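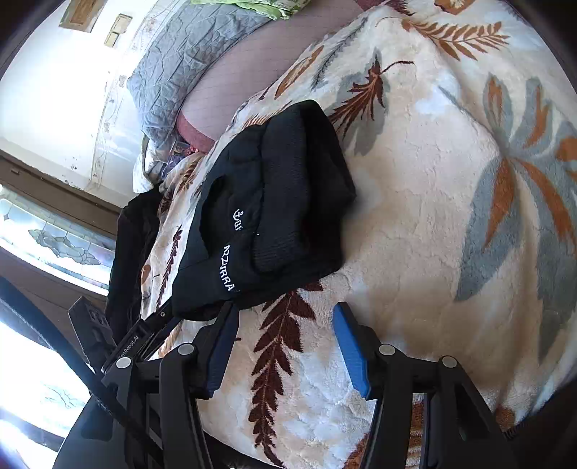

Black knitwear on a leaf-print fleece blanket.

How to put away a fabric banner so it comes out fit to hang

Most of the banners that come back to us at Flollmont for repair were damaged in storage. The steps below suit any printed polyester banner up to 72 inches wide.

1. Take the banner down on a dry day and shake it out. Unclip the ropes and keep them in a separate bag.

2. Brush off loose dirt with a soft brush. Wash marks out by hand in cool water with mild soap. Don't use bleach.

3. Hang it over a rail until it is fully dry, hems included. The hems hold water longest, so leave it overnight if you can.

4. Lay it print side up on a clean surface and cover it with acid-free tissue.

5. Roll it around a cardboard tube with the print facing out. Tie it with cotton tape in two or three places. Rubber bands leave marks. 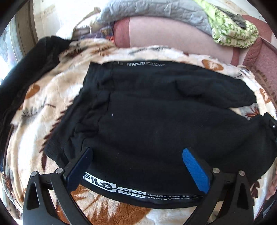
Can I fold a banner if I don't have a tube?
Fold it loosely with tissue in each crease, and refold it along different lines every few months. Painted banners should always be rolled.

6. Label the outside with the size and the date it went into storage, then keep it on a shelf off the floor, away from heaters and windows.

Banners taken down in October should be checked once over the winter. Look for mildew along the hems and for rust around the grommets. A rusty grommet needs to be replaced before the banner goes up again.

Lwazi Matlala, Flollmont workshop
Updated 7th January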